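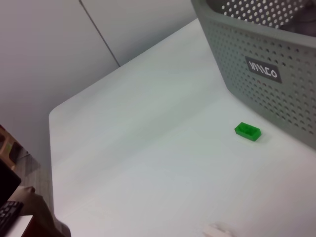

Manipulation Systems Group, Department of Mechanical Engineering, Brokanmont

4. Equipment Planning for the Tabletop Cell

4.1 Scope of the budget

The arms were bought under an earlier grant and are treated as fixed cost. What remained to plan was everything that wears out, gets lost or limits the task: gripper fingers, cables, cameras, containers and small parts. Costs were collected in November from two suppliers, Brudden and Prillow, and sorted by expected service life.

4.2 Grippers and cabling

Parallel grippers were kept on both arms. A suction tool was priced but dropped, as the studs on the bricks leave little flat area for a cup. Cables are budgeted as consumables. We planned for four spare sets, stored at the cell, because a replacement order took 11 days to arrive. 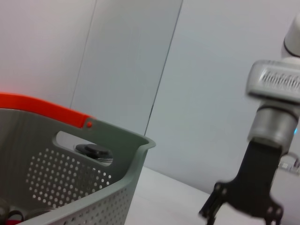
Figure 5. Gripper and wrist beside the perforated basket.

4.3 One arm or two

The single-arm option was cheaper in every line of the plan except labor. Tasks that involve both the basket and loose blocks were harder to schedule with one arm, and Chávez (the scheduling tool used in Section 3) placed the break-even point at eight months of regular use. Two arms were therefore retained. The table was chosen so that both could reach its center.

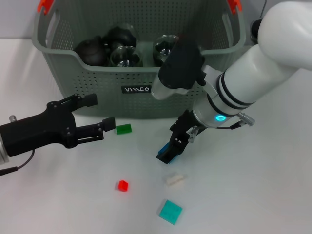

Figure 6. Two-arm setup with the right gripper holding a blue block; basket with teapot and glass cups at the back of the table.

4.4 Task objects

Objects account for a small share of the total but cause many of the delays. Household items and toy bricks were bought in duplicate from one batch, so that a lost piece does not change the set. Colors were selected for contrast where possible. Light pieces on a white surface were kept as a harder case. The replacement allowance was set at 10 percent of the object budget per year.

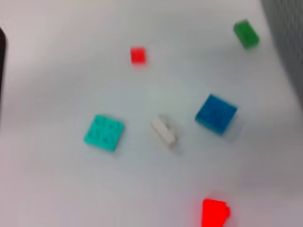
Figure 7. Bricks spread over the white tabletop, wrist camera view with motion blur.

4.5 Cameras

Blur of the kind in Figure 7 bears on the choice of wrist camera. A global shutter model with a shorter exposure was quoted by Prillow, along with brighter overhead lamps. The lamps were placed first in the purchase order and the cameras second. Thandeka Oosthuizen prepared the quotation tables used in this section.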